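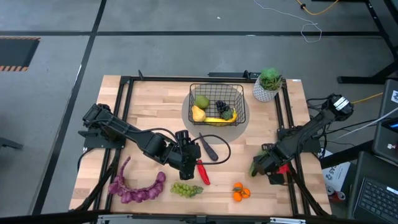
Worktable with the wire basket on its grey mat. Red pepper and aubergine on the wood, succulent in its patterned pot behind.

Display Produce Assistant
Kekumska Display Hire, Zerkness
Part time, 29 hours a week, permanent
Closing date: 2023-10-15

Kekumska hires and sells imitation fruit, vegetables and foliage, with the baskets, bowls and trays that go under them. Customers are kitchen showrooms, caravan dealers, schools, furniture shops and small theatre companies. Most of the stock goes out on hire and comes back. The post covers what happens to it between one hire and the next: checking in, cleaning, minor repair, sorting, basket filling and packing.

The post reports to the stock supervisor and is based in the preparation room at Zerkness. It does not involve driving, selling or visits to customers.

The stock

The hire list stands at nearly 300 lines. A line may be a single item (one aubergine, long, dark purple) or a made-up article such as a bunch of grapes with leaves attached. Single items are held in open bins by kind and then by size. Made-up articles are hung or laid flat in drawers, depending on the leaf.

Fruit and vegetables are kept in two separate runs of shelving. Foliage and potted plants have a run of their own. Wire baskets are nested by size with paper between them.

Much of the range was bought in from Tapsell, a maker no longer trading. Tapsell pieces can't be reordered and are marked with a dot of blue paint at the stalk end. They are repaired as far as possible before being written off. Current purchases are from the Vanda range, which is lighter in weight and slightly glossier. The two should not be put in the same basket unless the order sheet allows it. Telling them apart by weight is a matter of practice, and the dot can be relied on until then.

Main duties

Checking in. Returned crates are opened on the worktable one at a time and the contents compared with the hire sheet. Missing pieces are entered as missing on the day. Pieces belonging to the customer are sometimes returned in error, including real fruit, and are dealt with as set out in the room notes.

Cleaning. Hard pieces are wiped with a damp cloth and mild soap and dried on a rack. Fabric leaves are brushed dry. Printed leaves must not be soaked, as the colour along the veins lifts. Baskets are wiped bar by bar and looked over for bent wires and open joints.

Minor repair. Stalks, leaf joints and loose grapes are refixed at the bench. Cracked or flattened pieces are set aside for the supervisor. Repainting is not part of this post.

Sorting. Cleaned pieces go back to their bins. Green items account for most sorting errors in the room: apples, limes, peppers, leaf sprigs and the smaller cucumbers are close in colour under the lamps, and each has to be picked up and looked at. Bins are not to be filled by tipping.

Basket filling. Standing orders are made up to a numbered layout. The layout gives the basket, the items and the order in which they go in. Heavier pieces go at the bottom, long pieces such as bananas are laid across, and bunches are placed so that the stem is inside the wire. Leaves go in last. A filled basket should hold its arrangement when lifted by both sides and set down again.

Packing. Filled baskets travel unfilled. The layout is taken apart, the pieces are wrapped by kind, and the layout card goes in the top of the crate with the basket. Customers rebuild the arrangement from the card, so wrong or unclear cards are reported and corrected before the crate is closed. 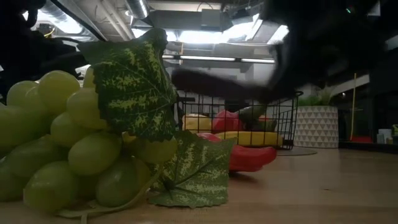

Grapes take more time than any other line and applicants should expect to spend a good part of the first weeks on them. A bunch is checked by turning it slowly with the stem held, pressing each grape lightly with the thumb. Loose grapes are marked with a thread and refixed together at the end. Leaves are opened out with the fingers from the centre vein towards the edge. A leaf that has curled may be left as it is if the curl looks natural and the joint is sound. Bunches are stored with the leaves uppermost and never under other stock.

Peppers are the next most frequent cause of queries. The list has long and blocky forms in several colours, and hire sheets often say only "pepper, red". Where the sheet is unclear, the layout card decides. Where there is no card, ask.

Records

Each crate has a sheet and each sheet is closed on the day it is opened. Entries are made on paper in the room and typed up by the office. Handwriting must be readable by another person. The bin numbers were changed in June and the old numbers still appear on some crates; a conversion list is fixed to the end of the shelving.

A stock check is carried out at the end of each quarter. Leave is not normally given in the week of the stock check.

The preparation room

The room is on the ground floor with level access from the yard. The worktable has a light wooden top and is kept clear of anything not belonging to the crate in hand. The floor is concrete. Footwear should be flat and closed at the toe. Kekumska provides aprons and cotton gloves, and nitrile gloves for bench work with adhesive.

The room is heated but is cool in the mornings in winter when the yard door is in use. Radio is allowed at low volume. Food and drink, including fruit, are kept in the staff room without exception.

Most of the work is done standing. A high stool is available for repair and grape work. Single lifts don't go above 10 kg, and heavier crates are moved on the trolley. Adjustments to table height, lamps or seating can be arranged before the start date.

Person specification

Essential:
Able to work accurately through a repeated task and to stop and correct an error when it is found.
Able to follow a written layout and to say when it can't be followed.
Good close sight, with or without glasses, and able to tell apart near shades of green, red and purple. A short colour sorting exercise forms part of the interview.
Steady hands and a light touch with thin wire and fabric.
Able to keep written records in plain English.

Useful but not required:
Experience in stock control, shop display, floristry, model making or theatre props.
Some practice with hot glue or contact adhesive.
Experience of packing fragile goods for carriage.

No formal qualifications are asked for. Training is given in the room over the first 8 weeks, beginning with checking in and ending with unsupervised basket filling. Layout work from blank, where the assistant proposes a new arrangement for the list, may be offered later to those who want it. It carries no extra pay.

Hours and terms

The working week is 29 hours, spread over four days agreed at appointment. Start times may be moved within reason for school or care duties. There is no evening work. Additional hours are sometimes offered in spring when the caravan dealers change their displays; these are paid at the normal rate and may be refused.

Pay is set by the Kekumska stock grade and is stated in the application pack. Holiday is given in proportion to hours worked. There is a pension scheme, and a staff discount on sale items. Tapsell stock is not for sale to staff.

The appointment is subject to a probation period, with a review at the middle and at the end. The review looks at sheet accuracy, condition of repaired stock and the state in which the table is left.

How to apply

Application packs may be collected from the Zerkness office or requested by post or telephone. Please return the form with a covering letter of no more than one side. The letter should describe a piece of work, paid or unpaid, in which things had to be kept in order over a long period, and what was done when they were found out of order. Photographs of displays or repairs may be enclosed but are not returned.

Forms must reach the office by the closing date given at the head of this notice. Late forms are not considered.

Interviews are held at Zerkness. They consist of a conversation with the stock supervisor and the office manager, the colour sorting exercise, and a practical exercise in which the applicant checks in a small mixed crate against its sheet. The sheet will contain mistakes. Gloves are provided. Please allow half a morning.

Applicants who need the papers in large print, or who wish to see the room before applying, should say so when asking for the pack. Travel costs by public transport are repaid on production of a ticket.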